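**Skado wardrobe clear-out back in March, dark clothes first this time**

Quick one, as people have been asking at the counter. The Skado clear-out is on again. Same idea as before: go through your clothes at home, fold what you don't wear, bag it, bring it in. Doors open at 8 on the Saturday and close when the rails are full, which last time was well before lunch.

The change this year is the sorting. Dark things have a table to themselves, right by the door. Black, navy, the very dark greys that pass for black under a kitchen light. Light colours and patterns go to the back room as usual, and coats go up the stairs, same as ever.

Reason for the split is simple. Almost 600 items came through the door last time and a big share of them were black. They got mixed in with everything else, picked up every bit of fluff going, and had to be gone over with a roller before they could be hung. Took most of the evening. One dark jumper spent so long under a cream bath mat that it looked like a sheep had been sitting on it.

So this time, please keep the darks seperate from the start. One bag for dark, one for the rest. Tie a bit of string or wool round the neck of the dark bag if you haven't got a label. Any string.

**Getting things folded at home**

Most of us do this on the bed. It's the right height, it's big enough, and it means you have to finish before you can go to sleep. Trouble is that beds have blankets on them, and the blankets everybody seems to own at the moment are the soft deep-pile sort. Lovely to sit on. Less good under black cloth.

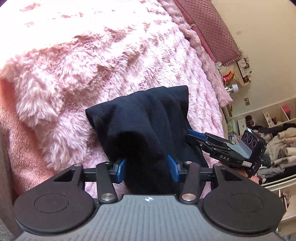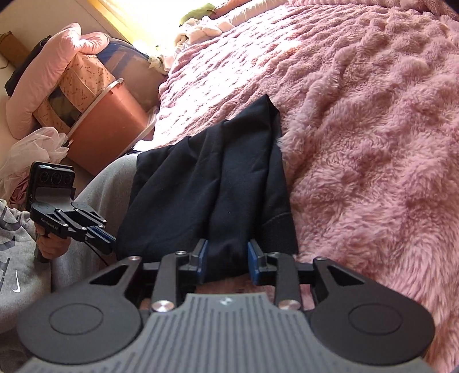 Dark cloth on a fluffy pink blanket.

If your blanket sheds, fold it back and work on the bottom sheet, or put down an old cotton tablecloth. A clean pillowcase will do for one thing at a time. If it doesn't shed, carry on as you are. You can tell in a minute by rubbing a dark sock on it - if the sock comes up clean you're fine.

Soft fabrics slide about and won't hold an edge on a squashy surface. Smooth the piece out flat first, sleeves or legs or whatever it has, then do the long fold, then the short one. Don't chase a perfect square. The people on the rails will be shaking it out again within the hour, the folding is really so it fits in the bag and doesn't come out looking like a dishcloth.

Check the seams while you've got it flat. Run a thumb along them. A small gap in a seam is fine, bring it anyway, and put a safety pin next to the gap so it gets seen. Dark thread on dark cloth is very hard to spot and plenty got missed last time. Holes in the middle of the fabric are another matter, those go in the rag bag (see further down).

Empty the pockets too. Last time turned up a door key, two bus tickets, a great many tissues and half a cereal bar. The key is still in the tin behind the counter if it's yours.

**What they'll take**

Adult clothes, clean and dry. Children's clothes from school age up. Scarves, hats, belts if the buckle works. Bedding yes but only single and double, folded as flat as you can and tied.

No underwear, no shoes this time (there's nowhere to put them while the back wall is being replastered), no pillows or duvets. No curtains either, sorry, there are still 41 pairs from the autumn and they have got the whole of the top shelf.

Baby things go to the Droro shop on the corner, who have the space for them and would rather have them direct. They're open the same morning. Drop off at the side door and not the front, the front one sticks.

**Mending table**

Bitar are running the mending again. Buttons, hems, small seams, loose linings. Zips only if you bring the zip. You wait while it's done or leave it with a name on and pick it up the week after. It was a bit chaotic last time with things getting put down in the wrong pile so there's a ticket system now, a pink raffle ticket pinned to the garment and the other half to you. Don't lose your half. Well, try not to.

They would be very glad of black thread, by the way. They went through the lot. Ordinary polyester sewing thread, any make, part-used reels are fine. Navy as well if you have it. Using navy on black looks all right indoors and terrible in daylight, as at least one pair of work trousers can show.

Chalk too. White or yellow, the flat sort.

**Rag bag**

Anything too far gone goes in the big sack marked RAGS at the foot of the stairs. Cotton and wool mainly. Tiltard collect it on the Monday morning and it gets cut up for wiping cloths. Take the buttons off first if you've got the patience, there is a jar for those on the mending table. Good buttons are always wanted, especially sets. Odd ones are handy as well, just less so.

Please don't put wet things in the sack. One damp towel and the whole lot smells.

**Swapping and buying**

Rails open for picking from 10. You get a token for each item you bring, up to 8 tokens a household, and a token gets you one thing off any rail. Coats are two tokens. Nothing to bring? Everything is £2 apart from coats, and coats are priced on the ticket.

There was some grumbling last time about people having first pick while they were dropping off. Fair enough. So bags are going straight to the sorting tables now and the rails stay roped off until 10, for everybody, including those doing the sorting.

Trying on is behind the screen in the back room. There is one mirror. It's a decent one, full length, but there is a queue for it from the minute the ropes come down, so if you know your measurements bring a tape and measure the thing flat across the chest or waist. Much quicker. A few tapes will be left hanging off the end of the dark rail for anybody who forgets.

Dark things are also going by size this year and not by type. Last time it was trousers, tops, skirts, and then four kinds of black garment that didn't seem to be any of those, so they went in a heap on a chair. By size it is then.

**Parking and so on**

Nothing outside, it's double yellows. The short-stay behind Droro is free until midday on a Saturday. If you've got a lot of bags, pull in by the side gate, unload, move on. Please do move on, the bread van needs to get past at half eight and the driver was not best pleased last time.

Steps at the front, ramp at the side. The ramp door has a bell on it, give it a proper push because it's gone a bit faint.

Tea on from opening. Bring your own mug if you can, the dishwasher is out of action and washing up in that little sink takes forever. Cake if someone makes some.

**If you can't get there**

Bags can be left at Skado any weekday in the week before, between 8 and 5. Not on the step overnight please. Foxes had a bag open in the autumn and there were jumpers down the length of the alley.

For anyone who can't carry a bag down, ring the shop and it can be picked up from your door on the Friday afternoon. Only so much room in the van, so ring early in the week if you can, and say wether it's darks, lights or both so they know what's coming. Someone will want to know about stairs aswell.

Leftovers after the swap get bagged up again by size and kept for the next one, apart from summer things, which go up in the loft until May. Lost tokens can't be replaced. Spare carrier bags welcome, the big strong sort, there's a hook for them just inside the door.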